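Trukar small parts tray, the deep one with 9 compartments: my review after a winter of use
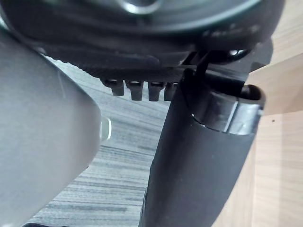

I have been meaning to write up the Trukar tray since February, when it went from being a thing I was trying out to a thing I reach for without thinking. I'm a tinkerer by habit, and my bench has always had a layer of little bits on it that belong to something. Dark fittings and shiny metal ones I can usually find again, but the pale stuff gets away from me every time. A small, whitish, see-through piece like the one showing just past the edge of the big grey part is exactly what I mean — it takes a second look to notice it at all, and on my old cream-coloured tray I'd have been patting around for it until supper.

The Trukar is a deep navy inside, and what a difference that makes! Washers, clear bumpers, those tiny nylon spacers, they all stand out nicely. The compartments have rounded bottoms too, so you can slide a piece up the side with one finger (my fingernails are never long enough for the square-cornered kind). It's 244 mm long, so it fits across the front of my bench with room left for a mug.

I do have a couple of grumbles. The lid is stiff, and more than once I've popped it open with such a jerk that two compartments swapped their contents. The labels that come with it are hopeless and had curled up within a week. I use masking tape now. I'd also like one compartment long enough for a screwdriver bit holder, which the Hekel tray has, though the Hekel is so shallow that I gave mine away.

I ordered from Elodside and it took nearly 7 days to arrive, well wrapped. I'd give it four stars out of five, and I've got a second one on order for the sewing room, in the same navy if they still have the colour.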